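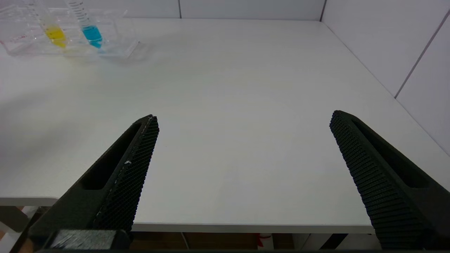

Bench automation at Broltivcombe

Bench automation at Broltivcombe is the gradual handing over of tube handling and other small bench jobs to robot arms at the Broltivcombe testing lab. Began with one arm on one table. Now 3 arms, same building, same staff more or less. The arms work with test tubes of colored liquid, mostly dye standards and rinse water samples, and the lab's people set up, check and fix.

Background

The lab tests dyes and wash water for textile mills. Small place, long hours. Before the arms, every tube was picked up, read, tipped, capped and put back by hand. A busy week meant 2,000 tubes. Sore thumbs and wrists were the usual complaint, and the late shift was hard to fill.

Management first looked at a big closed machine from Mitine. Turned down – too large for the room and it only took one size of tube. An arm with a two-finger gripper was picked instead, set up by Echeverri, a local installer. It went in one May, on a plain white table with light wall panels behind, so that colored liquids stand out for the wrist camera.

Equipment

Each station has an arm, a gripper, a small camera near the gripper and a rack for tubes. Fingers are dark, with a long slot through the side and a textured pad on the inner face. The pads do the holding. They wear, and they pick up lint and specks, so wiping them is on the start-of-shift list.

Racks are clear acrylic. Staff asked for these over the older solid ones, as the liquid level can be checked without lifting the tube. Drawback: clear racks and shiny tabletops throw reflections, and the camera sometimes took a colored reflection for a spill. Fixed mostly by moving the lamps.

Tubes are graduated. Yellow and blue are the usual colors for practice runs, easy to tell apart on a screen and from across the room.

Daily work

A shift starts at 7 in the morning. The operator wipes the table and pads, loads the rack, opens the gripper and runs a slow pass with the hand near the stop button. If the slow pass is clean the speed goes up. Racks go at the far end of the table, away from the front edge, where sleeves used to catch them.

The arm lifts a tube, holds it for the camera, sets it back. Odd results go to a list and a person looks at every one of them. Capping is still done by hand. So is anything with a chipped rim, a loose label or foam on top.

Teaching a new task takes longer than people expect. For the tube lift, 254 practice runs were recorded before the staff let it work with customer samples. Many of the early ones were thrown out, wrong grip height mainly.

Changes for staff

No layoffs, per the agreement signed when the first arm was bought. Jobs did change though. Bench technicians became operators, and part of the day is now spent at a screen. Some liked it. Others said the work got duller, watching in place of doing, and two of the longest-serving moved over to sample intake.

Pay was a sore point. Operators took on upkeep and fault finding but stayed on the old pay grade for most of a year. A new grade came in later, after a good deal of arguing. Wrist complaints went down. Complaints about noise and about being called over for small stops went up.

Training is done on the job. New hires spend their first weeks handling tubes by hand before they are allowed at a station. The older staff insisted on this and it has stayed – a person who has never tipped a tube too far doesnt spot it when the arm is about to.

Problems

Dropped tubes, mostly in the first months. Pads gripping a damp tube and sliding. Cables under the tables, which are a nuisance when sweeping. The software needs a restart after a power dip and the steps for this were only writen down after a whole night's work was lost.

Related projects

Trenaleck, a sister lab, tried the same setup for powder jars and dropped it. The jars were too wide for the gripper. It has since borrowed the Broltivcombe training sheets for a smaller trial with tubes, still going.

See also

Laboratory automation
Robot gripper
Test tube rack
Shift work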